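Komard Community Projects Portal
Support log: Volunteer sign-up form, Book Exchange listing
Reference: 428
Opened: Dec 20, 2022
Reported by: Soledad Ibarra, Flilitz Reading Trust
Assigned to: Daichi Oda, Portal Support
Status: Resolved, under observation

Summary of the fault

The Trust reported that people offering to collect donated books through its project page received a confirmation message, but that their details did not appear in the coordinator's list. The matter was first noticed when a school in the Nirken district asked why its collection had not been arranged. The Trust's page had been moved to the new layout earlier in the month.

Initial checks

The form was completed by Support using a test address. The confirmation message arrived within a minute. No entry was shown in the list under the Trust's account, and none was shown under the general account. The same form on two other project pages worked correctly.

The Trust was asked to confirm which browser was in use and whether any filter had been set on the list. Ms Ibarra replied that the list was unfiltered and that her colleague Milagros Sepúlveda saw the same result on a different computer.
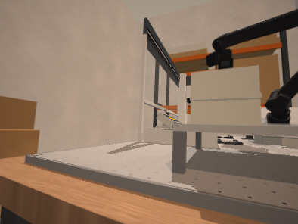 The records held for the page were then examined. They contained 368 sign-ups, of which 40 had been received after the move to the new layout. Those 40 had been stored in full but carried the old project code, and the coordinator's list shows only entries with the current code. No personal details had been lost or sent to another organisation.

Escalation

The ticket was passed to Solange Tremblay, Data Services, as Support staff are not permitted to alter project codes. Ms Tremblay asked that the form be closed to new entries until the correction had been made - a notice giving the Trust's telephone number was placed on the page in the meantime.

Action taken

1. The form was linked to the current project code.

2. The affected entries were moved to the current code and checked against the original records.

3. The form was reopened and the notice removed.
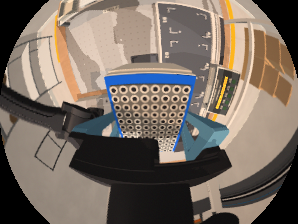 4. Ms Ibarra was asked to sign in again and confirm that the missing entries could be seen.

Response from the reporting organisation

Ms Ibarra confirmed that the full list was now visible. She asked whether the people affected would be contacted by the portal. Support advised that the Trust should write to them directly, as it holds their consent for messages about book collections.

Outstanding

Rosalía Echevarría will review the other pages moved to the new layout, beginning with the Chettiar hospital visiting scheme. This ticket will remain under observation until March.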